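### 3.2 Materials and Layout of the Work Surface

The study concerns how people arrange small solid shapes on a bounded flat surface when they are given no target pattern. Earlier work on block arrangement has mostly used sets of identical cubes, which leaves orientation and category as weak cues. We wanted a set in which color and form vary independently, so that a participant who groups by color and a participant who groups by form would leave measurably different layouts. This section describes the blocks, the board and the procedure for preparing the surface before each trial. Scoring is treated in Section 3.4.

**Blocks.** The shapes were selected from the Nollidero teaching set, a general-purpose collection intended for early geometry lessons. The selection mixes regular solids (cube, cylinder, triangular prism) with outline shapes extended to a uniform thickness (star, heart). Each form was chosen to be recognizable from above and from a low oblique angle. Colors were restricted to saturated hues that could be named without hesitation in a short pilot. Forms may recur in different colors: the cylinder, for instance, occurs in both red and green. Recurrence is necessary for the analysis, as a layout in which every form is unique offers no opportunity for grouping by form.

The blocks differ in the number of stable resting positions. The cube has 6 faces and looks the same on each of them. The cylinder can stand upright on 2 faces or lie on its side, where it may roll if the board is not level. The triangular prism has 3 rectangular faces and rests on any of them with the opposite edge uppermost. The star and the heart can be laid flat with the outline facing up, or stood on edge with varying success. We did not instruct participants to prefer any resting position, and the coding scheme records the position in which each block was left.

**Board.** The surface is a flat rectangular board supplied by Wello. It is light in color and carries a visible grain, with faint seams between the planks. Seams were a concern during planning. A straight line on an otherwise uniform surface may act as a guide, and participants in a pilot of an earlier board sometimes used a strongly contrasting joint as a baseline for their rows. The present board was selected in part for the low contrast of its seams. To check for any remaining effect, the distance from each block's center to the nearest seam was entered as a covariate in the layout model (Section 4.1).

The board rests on a blue perforated platform. It was leveled at the beginning of each day of testing and checked again at midday. No cloth or mat was placed over the wood. A soft covering would have reduced rolling, but it would also have hidden the small differences in friction that participants reported noticing when they pushed a block instead of lifting it.

**Preparation of the surface.** Before each trial the blocks were removed and the board was wiped with a dry cloth. The blocks were then returned in a scattered starting layout. Starting layouts were generated by computer under three constraints: no block could touch another, no block could overhang the edge of the board, and no more than two blocks of the same color could be nearest neighbors. Orientation about the vertical axis was drawn at random. A total of 72 starting layouts were produced, and each was used once.

Random placement does not guarantee an appearance of randomness. Several of the generated layouts contained incidental structure, most often a loose row of blocks along one edge of the board. We considered removing such layouts and decided to retain them. Removing every layout that looked ordered to the authors would have introduced our own grouping preferences into the starting conditions. Instead, each starting layout was assigned a row index, defined as the largest proportion of blocks whose centers fall within one block width of a common straight line. Figure 3 gives an example of a loose row at the far edge of the board, with other blocks placed nearer the front.

**Viewing position.** Participants were seated at the front edge of the board. From this position the far blocks appear smaller and are more likely to be partly hidden by objects in front of them. Partial occlusion affects the visibility of outline shapes more than that of regular solids: a cylinder can be identified from a narrow visible portion of its side and top, while a heart or star may require a view of most of its upper face. Participants were free to lean forward but were asked to remain seated.

**Lighting.** Room lighting was kept constant during testing. Shadows were not eliminated. In the pilot, diffuse lighting strong enough to remove all shadows made the upper faces difficult to separate from the sides, particularly for the blue blocks, and participants took longer to identify the prism. Faint shadows on the wood were therefore accepted.

**Limitations of the materials.** The set was not balanced across all combinations of color and form. Full balancing would have required a larger number of blocks than the board can hold under the no-contact constraint. The imbalance is handled by comparing each final layout with its own starting layout, following the displacement measure of Väisänen, and no claims are made about preferences for particular colors. A second limitation concerns wear. Corners and edges of the blocks may soften with repeated handling, and blocks were replaced from a second Gurkaris-stocked set when damage was noted at the weekly inspection, held each Thursday.
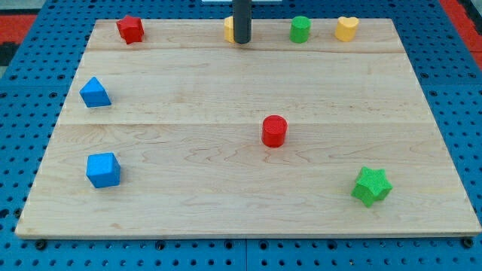 **Figure 3.** Colored shape blocks on the wooden board, with a loose row along the far edge.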